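Leave the doors off

My sister-in-law thinks a kitchen cupboard without doors is a kitchen cupboard that hasn't been finished. I have heard this at two Christmases. I disagree with her, and I think most people would disagree with her too if they spent a year with open storage before ordering doors for it.

Doors are where the money goes. When we redid the back kitchen last March I had a quote from Jemska for a full set of fronts, and the fronts came to more than the boxes they were meant to cover. Hinges, handles and fitting were on top of that. I bought the boxes and kept the rest of the money.

Doors are also where the mess goes. Behind a door you can keep a colour of food dye you used once, 5 lids with no containers and a bag of flour well past its date. You don't see it, so you buy another bag. An open cupboard is a nag, and I need nagging. Since March I've thrown out less food and bought fewer duplicates, and I didn't have to draw up a system or label any jars.

I don't mean bare shelves on brackets. I mean a proper cabinet with sides, a divider and a top you can put things down on. The divider matters more than people expect. One wide opening turns into a heap within a fortnight. Two compartments make you decide which side a thing belongs on, and once you've decided you tend to stick to it.

My taste runs to pale timber with a white top, and one panel of strong colour at the back. A red-orange back does more for a plain box than any door I was shown, and you only get the benefit if you can see it.
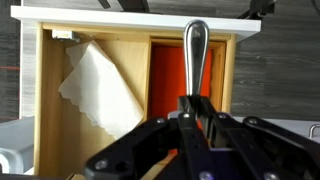 Insaurralde wrote in after my last column to say that all of this is fine until you cook with oil. Everything on an open shelf near a stove gets a sticky film, the letter went, and the film collects dust, and in the end you're washing clean plates before you can eat off them.

I accept that. Anything within reach of the frying pan should be shut away, or used so often that it never sits still. I keep the daily bowls near the stove and they're washed every day regardless. The good platter lives in the hall. If you fry most nights in a small kitchen with no rangehood, buy the doors.

The other complaint I get is paper towel. It won't stack, it unrolls, and a loose sheet hanging out of a cupboard makes the whole room look untidy. Fair enough. A door would hide it. So would picking it up, and that costs nothing.

Renters have the best case of all. A freestanding open cabinet goes with you when you move, and there are no doors to knock out of line in the back of a ute. Ours has been through one move already, from Omow Street to here, and all it needed at the other end was a wipe.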